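Cleaning scuffed walls and baseboards

Walls get dirty lowest down, where shoes, chair backs and the vacuum cleaner reach. A plain white wall shows it most. Set aside an evening for one room and do the dry work first.

1. Clear the edge of the room
Pull furniture out by 22 inches or so, enough to kneel behind it. Heavy pieces can stay put if you can get an arm in.

2. Dust before you wet anything
Run the brush head along the top lip of the baseboard, then along any recessed strip under it. Dust left in there turns to gray paste once water gets to it.

3. Wash from the bottom up
Use warm water with 2 drops of dish soap and a wrung-out cloth. Drips running over a dry, dirty wall leave streaks, so start low and work upward, then rinse the same way.

Small dark scuffs on white paint often need a second go. Try a pencil eraser first – the plain white kind – and then a damp melamine sponge with hardly any pressure. Matte paint turns shiny if you rub it hard.
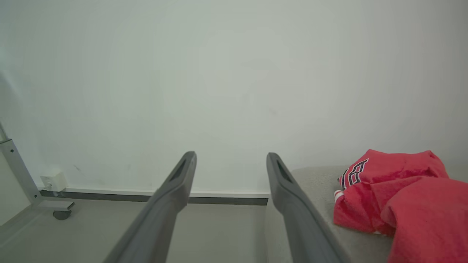 4. Go carefully near boxes and cables
Keep wet cloths away from any outlet or jack mounted on the wall. Wipe the cover with a dry cloth only, and don't tug on a cable that runs down to the baseboard.

5. Touch up what won't come off
Let the wall dry overnight. Dab leftover paint on with a small foam brush and feather the edges. If the can has been open since June, stir it well and test a spot behind the sofa.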